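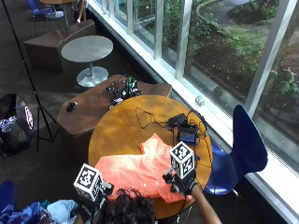
Who are the new Skolwood guidelines for handheld gripper work meant for?

They are meant for any group, large or small, that records people doing everyday jobs with handheld grippers so that robots can later learn from the recordings.

The guidelines came out this week after a long spell of drafting that began in August, and I am happy to say they are a good deal friendlier than the first version that went around. That one ran to 49 pages and had a flow chart in it that I never did manage to follow to the bottom. The new one can be read over a cup of coffee, and a fairly small cup at that. It covers folding clothes, sorting, packing and the other tabletop jobs that so many groups have taken up, and it is written for the people doing the work as much as for the people who run the projects.

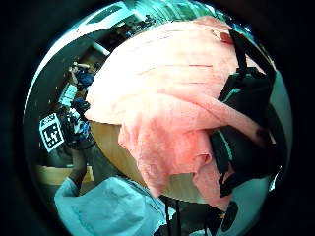

Mariama Ayaaba

Skolwood put the draft out for comment in the fall and received 892 replies, a number that surprised even those of us who had been pestering our friends to write in. A great many of them were about comfort. People who spend a day with a gripper in each hand wanted something in writing about breaks, and they got it: a session should stop for a proper rest after 2 hours at most, and anyone can stop sooner without having to say why. There is a warm little paragraph, too, about letting left-handed people set up the table the way they like it.

Then there is the matter of who else ends up in a recording. Wide lenses take in a lot of the room, and the guidelines ask that anyone working nearby be told before a session starts, in plain words, what is being recorded and how long it will be kept. A notice on the door is welcome but doesn't count as telling people. If someone would like to be left out, their face is to be blurred before the recording goes to anyone outside the group, and the group should write down that this was done. I have heard grumbling over the extra work (some of it from my own colleagues, whom I am very fond of), and I still think it is right. 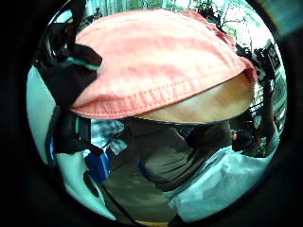

The section on markers and calibration will please the tidier minds among us. Printed marker cubes should be looked over at the start of each day for scuffs and lifted corners, and a cube that has been knocked should be checked against its mount before anyone goes on using it. Cables get half a page of their own. Where they run to a table that people walk past, they should be secured or routed away from the walking side – simple advice, and the sort of thing that gets forgotten when everybody is eager to start.

I was also glad to see room made for the tries that go badly. Groups are asked to keep dropped corners, crooked folds and second attempts, and to label them clearly, so that whoever uses the recordings later has a fair picture of how the job went. The folks at Nolier argued hard for this during the comment period, and the wording in the final version is very close to what they sent in.

Two groups, Mahama and Skullness, have agreed to follow the guidelines for a six-month trial and to share their notes with the rest of us when it ends. Skolwood plans one round of changes after that. Comments can be sent in at any time before then, and short ones are every bit as welcome as long ones, though I realize I am a poor person to say so.

Posted Dec 4, 2022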